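I'd been meaning to go to the Ketodix open day for years, ever since my neighbour came home from one with a carrier bag full of tea towel offcuts and wouldn't stop talking about the dye house. Ketodix is a small dyeing and finishing works, the sort that takes plain cotton off other people's looms and turns it into colours, and once every January they open the doors to anyone who fills in the form early enough. I filled in the form early enough!

Getting there was half the fun. The bus drops you at the bottom of a very steep lane, and the works sits at the top beside a beck, with a chimney that hasn't smoked since well before I was born. It was bitterly cold. I had my big scarf on and two pairs of socks, and I was glad of all of it until we got inside, where I wished I'd worn a T-shirt.

There was tea first, in the old packing room, and a welcome from Philomena Darko, who runs the site. She kept it short, thank goodness (I've been on tours where the welcome was longer than the tour). She told us the works has 60 people on the books and that the dye recipes used to be kept in a row of ledgers, each one written up by whoever was head dyer at the time. The ledgers are still there in a glass case and you can read the open pages. Lovely handwriting, terrible spelling. One recipe just says "more blue than last time".

Then we were split up and I went with Seidu Osei, which was a stroke of luck. He's the head dyer now and he loves it so much that he walked backwards for most of the tour so he could keep talking to us. He took us to the colour lab first, where they make up tiny batches before anyone commits to a big one. Shelf after shelf of swatches, all tied to cards and all numbered. He pulled out 884, a mustardy sort of brown, and said it was the most argued-over shade in the building. Some customers swear it's yellow. I'd have called it gravy, but I kept that to myself.

What I hadn't understood at all was how much the light matters. They have a cabinet with different lamps in it, and Seidu put two scraps inside that I'd have sworn were the same grey. He flicked to another lamp and one of them went distinctly purple. We all made the same noise. He said that's why people get home from the shops and find their new trousers don't go with their jacket, and I thought of at least one outfit of my own that had just been explained.

The dye house itself is loud, steamy and smells a bit like wet dog and a bit like vinegar. You stand on a walkway behind a yellow rail and look down on the vessels, which look like giant pressure cookers on their sides. One of them is nicknamed the Tolex, after the firm that made it, and it was going at 60 degrees while we were there. I couldn't hear much of the explanation over the din, but I did catch that cotton needs salt to help it take up this kind of dye, and they get through sacks and sacks of the stuff. There was a whole wall of it.
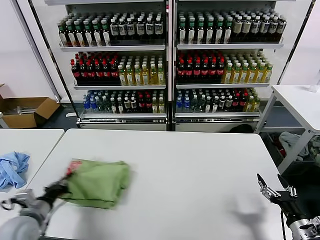
Green is the hard one, according to Seidu, and I'd never have guessed. I'd assumed black would be the trouble, or a really bright red, but he says people are fussier about green than anything else because they've all got a leaf or a lawn in their heads to compare it with. He likes to judge a piece laid out on a plain white top, like the green cloth with its soft creases, and he told us to look at the folds as well as the flat bits, where the colour always seems deeper. I've been doing it at home with the towels ever since. My husband is being very patient.

After that came the finishing side, which I thought would be dull and wasn't. There's a long machine called a stenter that grips the fabric along both edges and carries it through hot air so that it comes out straight and the right width. It goes in looking like washing and comes out looking like something you'd pay for. A lady in our group asked whether she could bring her curtains in. She was only half joking, I think.

Lunch was in the canteen, and here I have to mention the Quách stall. They're a family outfit who'd set up a counter by the door doing noodle soup and little crispy rolls, and the queue went right back to the coat pegs. I had 3 rolls and then went back to see whether there were any more. There weren't. If you go next year, eat early!

The shop is in the old boiler room and it's cash only, so be warned. They sell seconds by weight, mostly tea towels and odd lengths, plus a range of aprons under the name Rollex, which got a few giggles. I came away with an apron, a bundle of napkins and a metre and a bit of 884, because by then I'd grown quite fond of it. It's going to be a cushion.

We finished at half past three with a last cup of tea and a slightly frantic dash down the lane for the bus. My hair smelled of the dye house until I washed it. The form for next year's open day goes up on their noticeboard page in the autumn, and you'll want flat shoes for the walkway as it's all metal grating.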